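Clurnance wants $373 a month for Zikell, its household tidying package, and the pitch rests on 13 chores rehearsed in simulated homes. I have read the July brochure twice and still can't find a promise about my home.

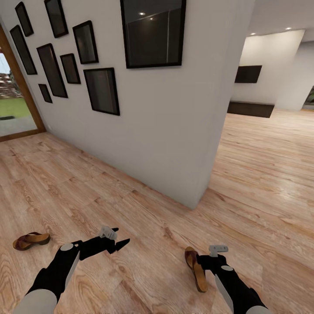
A subscription ought to say what happens when a chore goes wrong. This one offers 2,000 practice hours and a support line.

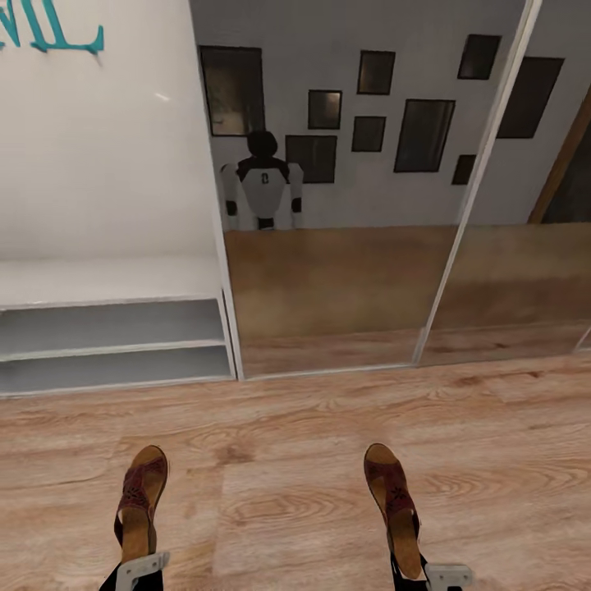
My other complaint is with the word "home." Ghasemi, the review site that gave Zikell a warm write-up, never asked whose. The rendered one has bare planks, mirrored wardrobe doors and two empty gray shelves. My closet has a door that sticks and a shelf I'm afraid to touch.

Nedwood, the cheaper rival, at least lets you cancel after 3 weeks.
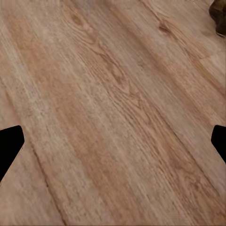
Clurnance ties you in for a year. I'd want a trial in a lived-in hallway, kids' boots included, before I signed anything that long.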